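Notes, Pamdale talk, Udeck room, 12/21/25

Open with Reginald's claim: a tidy fridge saves 400 dollars a year. Ask him where he got it. I doubt there's an answer.

Slide 2, fridge and the table next to it. Let them look.

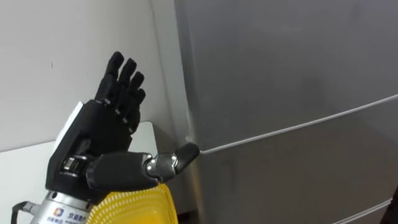
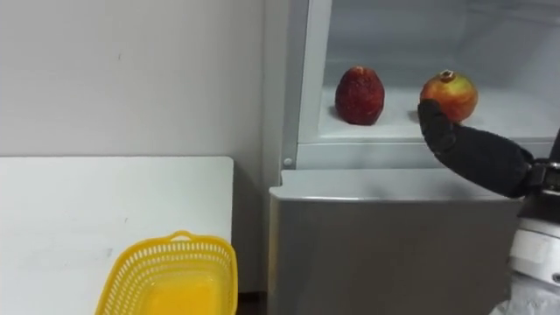

Frost on a shelf takes up room. Baskets get sold as the cure for everything, and I don't buy it. Keisha bought 3 and still lost the lemons.

Skip the Gurkness chart if we run late. Take questions, then hand back the room key.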